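3.2 Construction of the shared workshop cell

The cell was assembled at the Latuheru workshop in Millemport, a members' space with a single long bench along its north wall and restricted evening hours. Bench space is allotted by the month, and the whole apparatus therefore had to be lifted off and stored on a shelf between bookings. This requirement decided most of the design. Both arms are fixed to one aluminium rail, and the rail, the floor and the walls are carried together on a common base, so that the cell can be moved by two persons without disturbing the position of one arm relative to the other.

The arms were built from the Pututmont drawings with two changes. The mounting plates were redrawn by T. Siregar to accept the bolts already stocked by the workshop, and the forearm was shortened after an early version struck the side wall when folded. Printed parts were finished by hand, and the joint housings were opened and closed many times in the course of fitting. Total material cost for the pair was 2264 in local currency, tools excluded.

Cable routing proved to be the slowest part of the work. In the first arrangement the cables were left free between the base and the wrist, and on two occasions a connector was pulled out during a wide movement of the shoulder. In the present arrangement each cable is tied to the white links at intervals and left with an upright loop above the gripper, which gives the wrist enough slack to turn through 90 degrees in either direction (Figure 3). 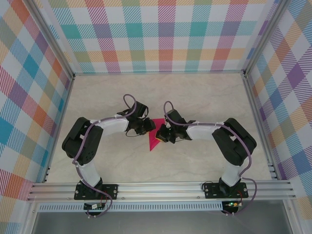
This page was last changed on Wednesday, July 29, 2026

Figure 3. The two arms on their common rail, grippers brought together over the magenta-pink triangular piece. The right gripper holds a small yellow-orange object. The circuit boards are placed below the rail, one under each mounting plate.

Placing the boards below the rail keeps them out of the reach of both grippers and allows them to be changed without unbolting an arm. The drawback is that the cable of each arm must pass down beside its base, and members working at the bench were asked not to rest tools there. A perforated metal strip runs beneath the rail and has been useful for later additions.

The walls carry a plaid pattern of diagonal pastel stripes. Plain white panels were tried first and were found by B. Wilczyńska to give too few features for the camera calibration used at Hamirberg, where the recordings are processed. The patterned covering was kept for all later work. The floor has a pale, faintly veined surface; its effect on calibration was not examined separately.

Alignment of the arms was checked at the start of each booking by driving both grippers to a shared point at the centre of the floor. Where the tips failed to meet, the mounting plates were loosened, shifted along the rail and tightened again – a procedure that takes around 3 minutes once the operator is used to it. The joint zero positions were then stored afresh. No drift was recorded within a single evening, although the right shoulder needed correction more often than the left after the cell had been carried.

Endurance was tested with an open and close cycle of the grippers, repeated 4000 times on each side with nothing held. The left gripper completed the test without attention. The right gripper was stopped once to retighten a screw in the jaw, and the count was resumed from the same point.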